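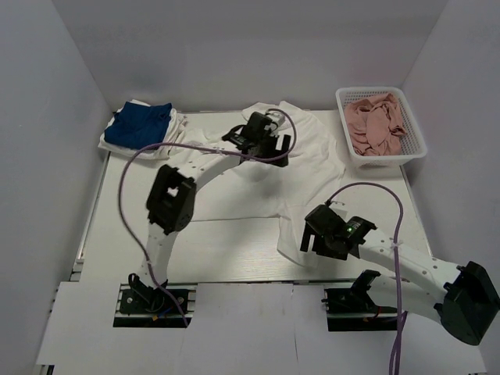

Rafferty Ruiz-Ortega reckons you should never fold a T-shirt that hasn't been smoothed flat first, sleeves and all, and that anyone who skips this deserves the lumpy drawer they get. I read that under my last laundry post and laughed out loud, as I'd been skipping it for years!

So this page is my folding gallery, such as it is. One entry so far (more in July, if the ironing lets me). White T-shirt, spread across the middle of the table and still full of wrinkles, with a folded pile at the back left. White on a white tabletop, too — my favourite sort of laundry picture, all creases and no pattern.

A few bits people have asked me since the last post. I do shirts before towels. I fold sleeves in, then sides, then up from the hem in thirds, and I stop there, whatever Ho-yin Yeh says about rolling. Rolling is fine for a suitcase but my drawers at home are shallow and the rolls come undone (and then you've got 30 T-shirts in a heap again).

Collars are the bit I still get wrong. If the neck is bunched up when you start, the whole thing comes out crooked — I give mine a little tug at each shoulder and go again.

Socks will get their own page. I have opinions about socks.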